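Feb 3, 2018 - sim bench, Povitz build

Right arm fault again. Run 11 died at step 1,294, same as last night more or less: right wrist position error climbs, controller saturates, planner throws "goal unreachable" and the whole thing halts. Left arm fine the whole way.

Tarun's theory was gripper friction. Swapped friction values back to the April defaults, reran, no change. So not that.

Then went thru the contact log. 3,545 contact events on the right finger link before the halt, left finger has 4. Something is touching over there, or the sim thinks it is. Collision mesh for the marbled wall is from the old Midtbø room export and Gunnel says those were padded out so the base wouldn't scrape. Nobody wrote down by how much. Great.

Pulled the head camera view to see how much room we really have.
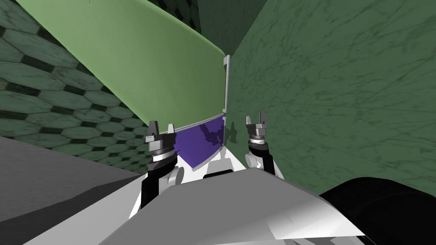

Head cam, both grippers up and open. Right fingers close to the marbled wall.

Visual mesh and collision mesh are two different files in this room, so what you see in the render doesnt tell you where the solver puts the wall. Should have checked that first, lost the morning on friction.

Turned on collision overlay after. Wall hull sticks out past the drawn surface, right finger tips are inside it at the raised pose. Explains the error climbing, the solver keeps shoving the wrist back and the controller keeps pushing. Purple panel hull looks ok, didn't check the green slab yet.

Worse: the force limit never tripped. Felotar safety layer is supposed to stop the arm on sustained contact and it let this go on until the planner quit. On hardware that is a bent wrist. Gunnel wants NO transfer to the real arms until we know why. Agree.

To do
- regenerate wall hull w/ zero padding, rerun same seed
- find out if force limit is even reading the right arm topic (suspect its subscribed to left twice)
- ask Gostisetti for the original room file
- Tarun: diff the safety config against the April one

Leaving run 11 logs on the shared drive, dont delete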